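About Brotum Wines

Brotum Wines is a small importer and wine merchant in Tridville. We buy from growers in Germany, Austria, Alsace and the Loire, and we sell to restaurants, to shops and to anyone who walks in the door. Most of what we carry is white, and more than half of that is Riesling. We also keep a short list of Pinot Noir, some sparkling wine, and a few ciders in the fall.

The company was started by Halfdan Overgaard, who came to wine from the restaurant side. He ran the floor at a place called Brøndum for a long time and did the buying there toward the end. The list had one page of German wine when he took it over and several when he left. Some of the growers he bought from then had no importer in our state, so he applied for a license and brought in a first pallet himself. It sold slowly. The second one sold faster, and he rented the building on the rail side of town where we still are.

What we look for

We buy from families who farm their own grapes. Most of them work steep sites and pick by hand. We don't insist on organic certification, though many of our growers have it, but we do walk the vineyards before we take on a new name and we ask a lot of questions about spraying and soil.

In the glass, we like wines with clear fruit and firm acidity. Sweetness is fine when there is enough acid to carry it. We sell a good deal of Kabinett and Spätlese, and we are always glad to pour them for people who think they only like dry wine. Our dry wines run from light bottles for a weeknight up to single-vineyard wines that need several years in a cellar. We mark the shelf tags "dry," "off-dry" or "sweet" according to how the wine tastes to us, which does not always match what the label says.

We taste every wine at least twice before we order it, once at the estate or from a sample and once more over dinner. A wine that shows well in a lineup can be tiring by the second glass.

The warehouse

Wine is shipped to us in refrigerated containers all year, including winter. The warehouse is kept at 55 degrees and holds 3,000 cases when it is full, usually in August, after the spring releases have landed and before the restaurants start their fall lists. New arrivals rest for a few weeks before we sell them. If you call and we tell you a wine is in the building but not ready, that is the reason.

Our inventory runs on a system called Rikeo. It shows the shop and the warehouse as one stock, so what you see on our website is what we have. Older vintages are listed separately. We hold back a few cases of some wines each year and release them when we think they are drinking well.

The shop

The shop is at the front of the building and opens at 11 in the morning. There are always 3 bottles open to taste, at no charge, and they change when they run out. Staff can put together a mixed case to a budget. There is a 10 percent discount on any 12 bottles, mixed or not, and we don't apply it to magnums or to wines already marked down.

We teach 2 classes. The first covers the basics of German labels and goes through the main regions, with a flight from each. The second is on food and is held in the back room with a cook from one of the restaurants we supply. Both fill up early, and the sign-up sheet is at the register.
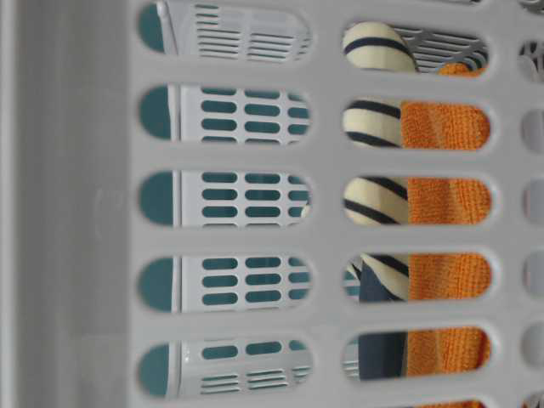
Slotted gray plastic, close up.

Restaurants and wholesale

We deliver to restaurants and shops within a day's drive of Tridville. Orders in by 2 p.m. go out the next morning. There is no minimum for accounts in town. Outside town we ask for three cases, which can be mixed.

We train staff for any account that asks. A session usually takes an hour before service and covers the wines you pour by the glass. We bring the samples. Please have glasses and water set out, and a spit bucket for each table.

Private customers

We ship to the states where our license allows it and hold orders during hot weather unless you ask for cold-pack shipping. Cases bought ahead of arrival can be stored with us at no cost until the end of the season. After that we charge a monthly fee by the case.

If a bottle is corked, bring it back with the wine still in it and we will replace it or credit you. For wines bought more than a year ago, call first so we can check what we have left.

Halfdan still does most of the buying and is in the shop most afternoons when he is not traveling. Questions about older vintages should go to him.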